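Treasa Sheehan has been washing dishes for other people since she was fifteen, and she still prefers to do it by hand. I met her one October morning in Silport, in the back kitchen of the supper club she started with her friend Solange Siqueira, and before I had my coat off she had put a mug of tea in front of me and half a loaf of soda bread next to it.

"Eat first," she said. "People ask better questions when they've eaten."

The club seats 29 people at one long table, and has done so for five years now. Everybody gets the same dinner, the plates go down the middle, and if you don't know the person next to you at the soup you generally know all about their knees by dessert. Treasa grew up with tables like that (her grandmother fed the neighbors during every harvest, whether they had helped or not) and she missed them badly when she moved to town.

"I was eating over the sink, standing up, with the radio on," she told me. "And I thought, well, this is no way to treat a potato."
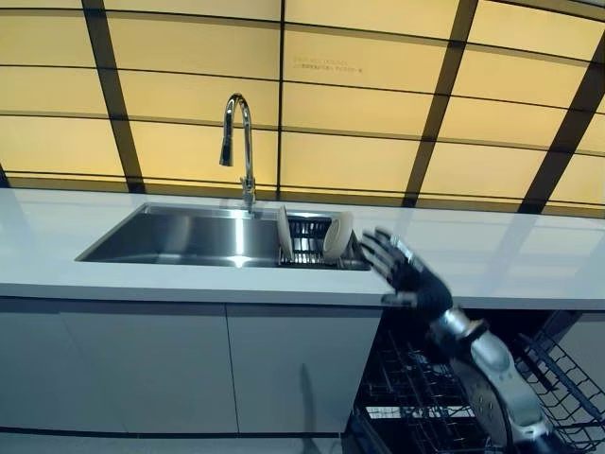 Solange came into it through a cooking class, where the two of them were the only ones who stayed late to talk. She had a little money put by, 3000 dollars, meant for a car. It went on secondhand chairs and a very large soup pot instead, and she has been taking the bus ever since, quite cheerfully as far as I could tell.

"My mother cried about the car," Solange said. "Then she came to dinner and cried about the fish stew, so I think we're even!"

I asked what they had gotten wrong in the beginning, and they both laughed for a good while. The first menu had seven courses. The bread came out after the cheese. One guest, Eduardo Serrano, got up halfway through and started slicing onions without being asked, and he now cooks with them every other week.

They have been offered a bigger room across the river, and Treasa went to look at it, twice. She liked the windows. But she couldn't fit the table in without cutting it in two, and she wasn't going to do that.

"You'd have two parties then," she said, wrapping the rest of the bread in a cloth for me to take home. "And I'd spend the whole night wondering what they were laughing at down the other end."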